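Counter display, second attempt

The old setup at the canteen was a shoebox lid. Bars went in flat, the top layer hid the bottom layer, and by the end of a shift the lid had bowed in the middle. I replaced it in March with a clear acrylic tiered stand, bought second-hand from Vrettos when they cleared out their front counter. These are my notes on how to load it, mostly so that Lerato Adams and whoever else is on the roster can put it back the same way.

Budget was $60 for the whole counter. The stand, the tray and a basket came to $59, so I have a dollar left over and no plans for it.

Placement first. The stand sits at an angle to the counter. I tried it square for a week, and the ceiling light bounced straight off the acrylic into the eyes of anyone standing at the till. Turning it reduced that. It did not get rid of it, and I don't think anything will short of moving the light, which Spyros Andreadis has quoted at $123. We are leaving the light where it is.

Chocolate goes on the upper steps, one bar per step, lying flat along the length of the step with the logo showing. The small black boxes go lower down. They have more depth than a bar and tend to tip in their compartments. A strip of folded card behind the box fixes this, but the card shows through the plastic and looks bad, so I have stopped using it. A slight lean is acceptable.

Labels: leave the barcode where the scanner can get at it. Eftychia Bakalis pointed out that a box turned the wrong way has to be picked up, turned over, scanned and put back, and she does this more often than I do.

The cream tray stays to the left of the stand and is for coins. Keep stock out of it. The basket goes on the other side, near the bottom corner of the stand, with a gap wide enough to get a cloth through.

Cleaning is a damp microfibre cloth and a drop of dish soap. No window spray. Ammonia can craze acrylic over time, and the colour goes cloudy along the glued joints first. Dry it straight away or it spots. The tabletop is matte and hides most things, but crumbs still need wiping up at closing.

Restock at 9 in the morning, from the box under the sink. If a step is empty, leave it empty until then. Moving things up to fill the gap means I can't tell at a glance what has sold, and I end up opening every carton to check.

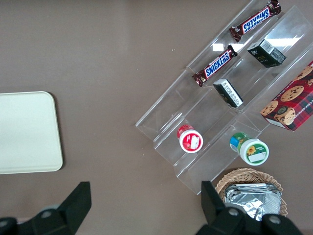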